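Grocery Unpacking Notes - README

Version 3 of the text. Please read it before you use the tables.

What this is

Grocery Unpacking Notes is a small collection about an everyday activity: the shopping comes home in bags, and somebody has to take it out and put it in its place. We collect written notes and pictures of this moment. The subject is the things themselves - the bags, the produce, the packets, the counter they are put on. The work was started inside the Hister project, which is about household habits, and it is now kept separately because the files became too many.

The collection has 1,331 notes from 67 households. There are 244 notes with pictures. The other notes are only text.

What is in the folders

notes/ - one text file for each unpacking. The first line is the household code, the second line is the kind of bag, and the rest is free text.
pictures/ - pictures, named by the code of the note.
tables/bags.csv - one row for each bag.
tables/items.csv - one row for each item taken out.
words.txt - the list of allowed words for the columns "bag", "item" and "surface".

The column "bag"

The allowed values are paper, cloth, net, plastic and other. In the first version we had also "thin plastic" and "strong plastic", but two people reading the same note did not agree often enough, so now we have one value. If the plastic lets the content be seen, put "yes" in the column "see_through". If it can be seen only as color or shape and the item can't be named, the value is still "yes", and the item is written as "unknown" until a note says what it was.

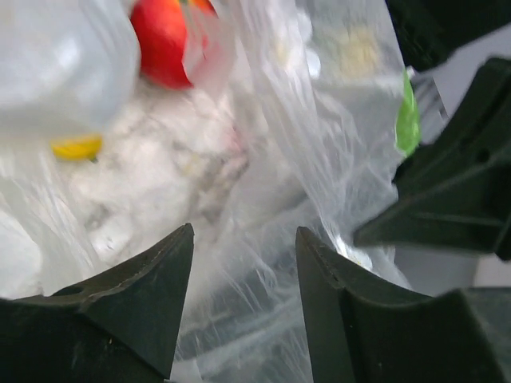 The value "unknown" is the most frequent in the first rows of a note, and it should not be corrected by guessing. A wrinkled bag hides a lot. The folds catch the light and make long white lines, and what is inside stays blurry, so in such a case we write plastic, see_through yes, items unknown. Later rows of the same note may give names to the items, but the first row stays as it was. Please don't go back and fill it. We had one helper who did this with great care for a whole folder, and we had to take the old copy from the backup.

The column "surface" is the place where the bag is put down. If only a flat gray piece is visible and it may be a table or a floor, the value is "not sure". We don't use "other" for this.

The column "print"

Many bags have print on them. We write the colors of the print, from the largest to the smallest, and nothing more. We don't write the shop name in the tables, even when it can be read, because the households asked for this at the beginning. When the bag is folded the print is broken in parts and a drawing can look like something different. Please write "yellow, green" and not "flower" or "fruit" if the drawing can't be seen complete.

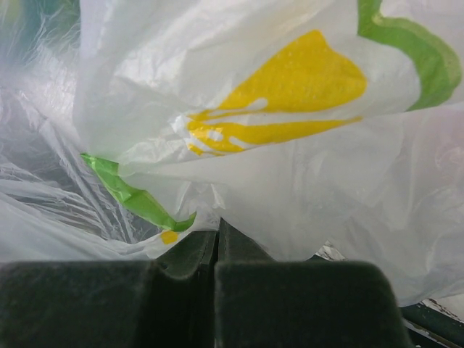

Nayeli Cárdenas
(maintainer, text and tables)

The rule about print came with version 2. Before it, every person described the print in own words, and the column had 332 different values. I made it shorter by hand in April, during several evenings. If you find a value that is not a color, it is an error of mine and I would like to know it.

Two bags lying together are two rows, also when one is inside the other. A printed bag and clear film next to each other are two rows too, with the value "plastic" in both. The clear one gets "none" in the column "print". If something with color shows from behind the film, this is not print.

The column "item"

Use the word for the food as people say it in a shop: apple, lemon, squash, lettuce, bread. If you don't know the kind, use the group: fruit, vegetable, dry food, drink. There is a separate column "real" with the values yes, no and not sure. Some families have play food in the kitchen, and it goes in and out of the bags together with the shopping.

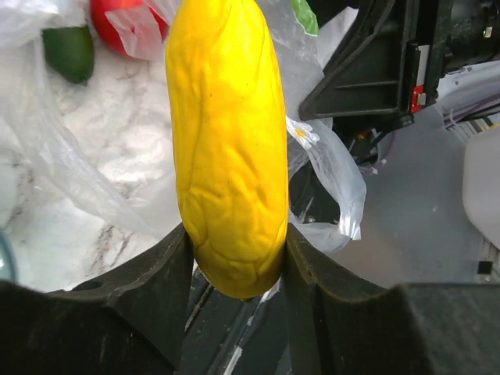 The value "not sure" in this column is a good answer and we don't count it as missing. In the checks made with the Nitton script, a row with "not sure" passes. A row with an empty cell does not pass, and the script prints the line number.

Size is not recorded. We tried with small, medium and large, but a large lemon and a small melon made the column useless. The shape can be written in the free text.

Order of the rows

The rows follow the order in which the things come out of the bag, when the note tells it. When the note does not tell it, the column "order" is 0 for all the rows. Pictures are not used to decide the order.

Known problems

- The households are mostly from two towns, Karamanlidis has made the list of them and it is kept apart from this folder.
- Frozen food is rare in the notes. I think people put it away first and write after.
- The word "bag" was used by some households also for a box. We corrected the cases that we found.
- In items.csv the accents are lost in some rows. The file notes/ has the correct spelling.

Use

You can use the tables and the notes for teaching and for study. For the pictures please write first to the Cloreveck desk, and say which codes you need. If you change the tables, keep the old file next to the new one and add a line to changes.txt.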